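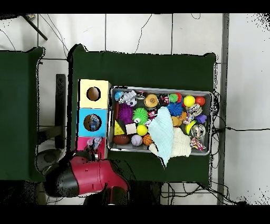
3.2 Materials and the sorting corner

The tray collection grew slowly, and it grew the way such collections do in any playroom, with one ball brought in because it was on hand and another because a child at the first site asked for it. We had begun the pilot work in May with a neat set of matching wooden shapes, bought new, and found that most children were finished with them before the adults had settled into their chairs. What held their attention was the odd mixture in the bottom of the toy cupboard, and so we gave up the shapes and built the study around the mixture.

All sessions used a shallow metal tray with raised rims, set on a table covered in dark green cloth. The cloth was a practical choice (balls roll less on it, and it is kinder to the ears when something drops), and we grew fond of it. Into the tray went spiky puffer balls in several colors, smooth balls of different sizes, small versions of sports balls, a rope toy, a cheese wedge, a small foam cube, and a few things that resisted any label we tried to give them. Figure 3 shows the tray filled, with the stacking boxes at its side. We let the tray stay crowded on purpose. A child who has to dig a little will handle four or five things on the way to the one she wants, and those passing touches turned out to be some of the richest material in our notes.

The three boxes, yellow, blue and pink, each have a round hole in one face. They can be stacked, laid on their sides, or pulled apart and used separately, and we gave no instruction about which was right. At the Sastden site the children tended to treat them as houses, and soft toys were put to bed in them with great seriousness. At Timendale they were more often used for posting, with the smaller balls dropped through one after another until the box was full and had to be tipped out, usually to cheers. We had expected the holes to invite sorting by size, and a fair number of children did try this, but sorting by feel was far more common. Spiky things went together almost everywhere.

We added washcloths late, following a suggestion from the staff at Sulemana, where the children already had a habit of drying their toys after water play. Two cloths of different texture were placed with the tray at the start of each session. They were used for wiping, for wrapping, for hiding a ball and finding it again, and in one long and very happy session as a blanket for every round object in the collection. We would encourage anyone repeating this work to include them, as they cost next to nothing and they gave quieter children something to do with their hands while they watched the others.

3.3 Sessions and notes

Each session lasted as long as the child wished, up to a limit of 13 minutes. An adult familiar to the child sat nearby and was asked to answer questions but to start no games. At the end the child was invited to help put everything back, and we kept writing through this part too, having learned in the pilot that tidying is often play under another name. Across the sites we gathered around 700 separate notes on handling, grouping and putting away. These were read through twice and sorted under the headings of the Skostetti play inventory, with a few headings of our own added where nothing in the inventory seemed to fit.

Figure 3. Toy tray, washcloths and stacking boxes on the covered table.

We use cookies to improve your reading experience. By continuing to browse this site you agree to our use of cookies. Accept | Manage preferences

3.4 Grouping by texture

We turn first to the spiky balls, which were picked up early in most sessions and put down late. Children squeezed them, pressed them to their cheeks, and passed them to the adult to try.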